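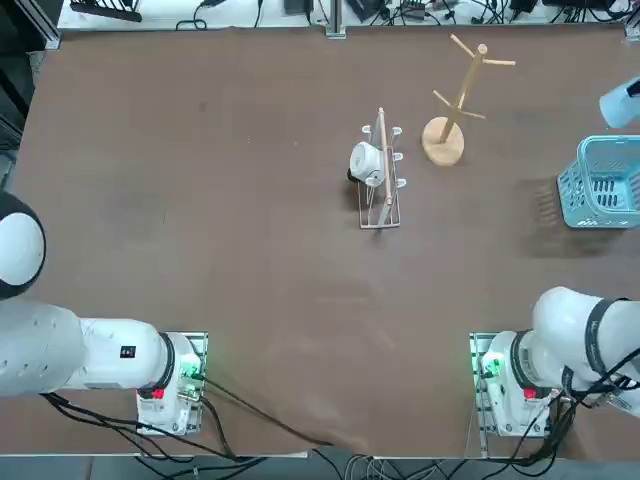
Kavitha Nambiar thinks the Undden retargeting method is oversold, and that most of the gain comes from cleaner demonstrations. Having run it for a month on our own two-arm bench, I agree with half of that.

Undden takes one recorded demonstration and warps it to new object poses, then filters the results through a collision check. From 70 recorded episodes it gave us 1,970 usable ones. Training took one night on the Resdale workstation. The task was moving a mug between a dish rack and a wooden mug tree.

We scored 100 trials per policy. Trained on the recorded episodes alone, the policy mostly failed at the peg: the grasp was sound but the handle came in at the wrong angle. The warped set cured much of this. It did not help when the tree was turned so that a peg faced away from the arm, and the manual does not mention that limit.

To test Kavitha's point we re-recorded the demonstrations with slower approaches and no warping. The grasps improved – the hanging did not.

Set-up is poor. The calibration script expects a Rizzi mount and stops without a message if it finds anything else. Bjartur Vídalín's patch fixes this and should be merged. Version 2 also writes its logs over the previous run, so copy them out first.

Worth using for rigid objects with a known pose. I would not buy it for cloth.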